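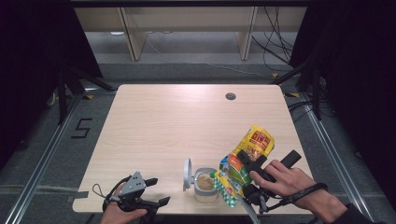

I've wanted to see inside the old railway works at Pundberg ever since I first went past it on the train, so when I heard they were opening it for one day I had my ticket within the hour. It's a long way to go for a morning out, and I had a very early start, so by the time I got there I was thinking about food as much as locomotives. A crinkly bag of something salty, bright yellow at the top and green and white check at the bottom, is my idea of a proper day-out breakfast, and I won't be told otherwise. Then I joined the queue, which already went back past the bike racks.

The open day was on October 21, 2023, and it had rained all night. The yard between the gatehouse and the main shed was mostly puddle. Wear boots if you go! I'd put on my smart shoes for some reason and regretted it before I'd even shown my ticket.

You go in through the wheel shop, and what a place to start. There are pairs of wheels lined up on short lengths of track the whole way down one side, some brown with rust and some freshly turned and shining like cutlery. The big wheel lathe was running, and they let us stand behind a rope and watch it take a long blue curl of steel off a tyre. It makes a low groaning noise that you feel in your feet. I could have stayed there until closing time, and I did go back for a second look after lunch.

Next door is the boiler shop, where Tranier was up on stands with her boiler lifted out. I last saw Tranier in steam as a child, pulling a Christmas special, and I remembered her as enormous. She looks rather small with no boiler, like a wet cat. The boiler itself was further along on trestles, and you could put your head right up to the firebox door and look in at the rows of stays. There are 3808 rivets and stays on their list to be checked, each one with a chalk number, and the man with the torch told us he'd got as far as 138. He seemed perfectly cheerful about it.

He also explained how they test a stay, which I'd never understood. You tap it with a small hammer and listen. A good one rings and a cracked one gives a dull sort of clack. He let a few of us have a go on a scrap piece with one of each in it, and once you've heard the difference you can't miss it (my husband says he couldn't hear any difference at all, but he's been like that with the doorbell for years).

The pattern store was the surprise of the day for me. It's up an iron staircase above the foundry and it's just shelf after shelf of wooden shapes, all painted red or black or yellow: chimneys, brackets, axlebox covers, letters for nameplates. Some have been up there since the works was built. The foundry hasn't poured iron for years, but when a part breaks they can still take down the pattern and send it away to be cast. It smells lovely, dust and varnish and old rope. Only a dozen people are allowed up at once and the wait was long, but please don't skip it.

Lunch was in the canteen. Leek soup, a cheese roll and tea from an urn, all very reasonable, and they'd run out of the fruit cake by one o'clock. We shared a table with a family who had come over from Utar on the same train as us, and their little girl had drawn every engine she'd seen so far with the right number of wheels.

In the afternoon there were rides up and down the yard behind Belay, the works shunter. It's only 500 metres each way and you stand in an open wagon holding on to a rail, but Belay has a tremendous whistle for her size and the driver was not shy with it. We went round twice. The sun came out for the second trip and all the wet roofs were steaming.

A few practical things. The car park holds around 50 cars and was full before the gates opened, so the train is much the better bet, and it's an easy walk from the station along the canal. The toilets are by the paint shop. Most of the ground floor would be fine with a pushchair apart from the rails set into the floor, which catch small wheels. The paint shop itself was shut this time because there was wet varnish on a carriage, though you could peer in through the glass and see the lining being done along the doors.

The next open day is planned for May, and they're hoping Tranier's boiler will be back in her frames by then. I'm going either way, in boots, and getting to the cake early.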